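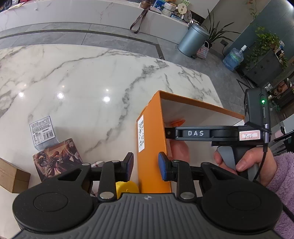
Gripper comparisons usually lead with payload and stroke. For hand-held work on light packaging, I think both numbers are close to useless. Most of what people handle in a home weighs very little, and any gripper worth testing opens wide enough for it. Fingertips and camera placement decide whether a recording can be used, and they get one line each on the spec sheet.

We spent two weeks with a Vestach unit and a Stoltard unit on the same set of cartons. Each operator did 2000 grasps per unit. The Stoltard closes harder and its linkage has less play. It also creased the side panels of open cartons, which lose most of their stiffness once the top flap is up. The Vestach has softer pads and a slower trigger, and it left the cartons alone. On the spec sheet it loses in every row.

Elvira Urrego, who ran the second week, disagrees with me on force. Her view is that a stiff gripper with a current limit can always be made gentle, and a soft one can't be made strong. That holds for a motor. With a hand trigger the limit is the operator's finger, and by Thursday afternoon that finger is tired.

Cameras deserve the same treatment. A wide lens mounted high sees both fingertips and the contact patch until the object is taller than the jaws. After that the box blocks the view, and a second gripper coming in from the side blocks more of it. Resolution doesn't help. Moving the mount back 3 cm did, at the cost of a clumsier tool. Glossy tabletops add a further problem, as ceiling lights reflect in them and the exposure shifts with every tilt of the wrist.

I would like vendors to publish pad hardness, trigger force, and the tallest object that leaves both tips in view. Kwan lists the first two already. The third takes a ruler and an afternoon.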